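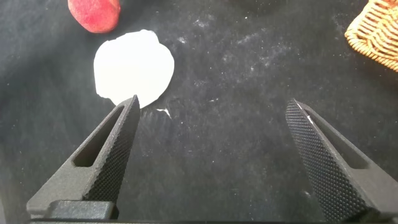 Attachment A. White specks and powdery marks on the black table cloth, with a flat white piece at top.

Dovia Facilities Support
Ticket subject: Marks on cloth and misplaced items, display table
Location: Peltora Room
Priority: 3
Status: Open, pending cloth replacement

Description of issue
The requesting department reports white marks on the black cloth supplied for the display table. The cloth was brushed twice on Wednesday and the marks returned within 60 minutes. The department also asks for confirmation of the basket arrangement, as loose items have been reported on the cloth.

Arrangement on file
Household and toiletry items are assigned to the left basket. Food and drinks are assigned to the right basket. Fruit is to be stored with the food. Attachment B shows both baskets in their assigned positions and one piece of fruit on the cloth in front of them.

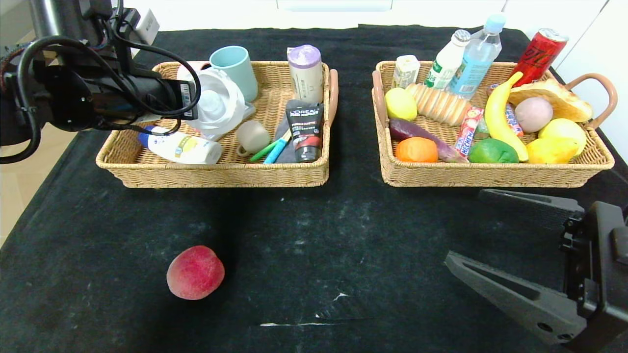
Page 2 of 3

Troubleshooting log

Step 1. Basket contents
The left basket was checked against the list. The mug, the toothbrushes, the L'Oréal tube and the lotion bottle are correctly placed. Attachment C shows the small cup on its side by the saucer. Cups are to be stored upright. The right basket requires no change to its drinks.
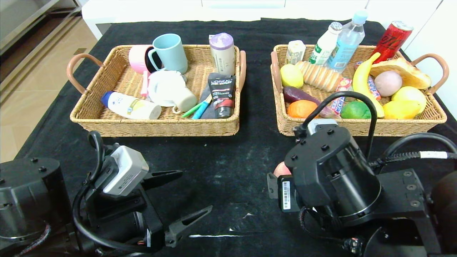 Step 2. Cloth
Lift both baskets by the handles before removing the cloth. Shake the cloth outdoors and apply a dry lint roller. Do not use a damp sponge, as the Qiu finish holds streaks. If marks remain, request a replacement from the Rurkier linen store and quote this ticket.

Step 3. Loose items
Attachment D records a Hi-Chew stick pack and a round white paper disc on the cloth. Return the candy to the food basket. The disc has no markings and may be discarded unless the department claims it.
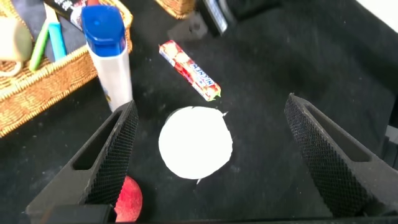

Log entry by the Facilities Desk, Dovia

The source of the white marks has not been established. Torn paper is under review as a possible cause, and the flat piece in Attachment A has been referred to the linen store for an opinion. A replacement cloth has been requested for August. The department is asked to reply to this ticket once Step 2 has been completed.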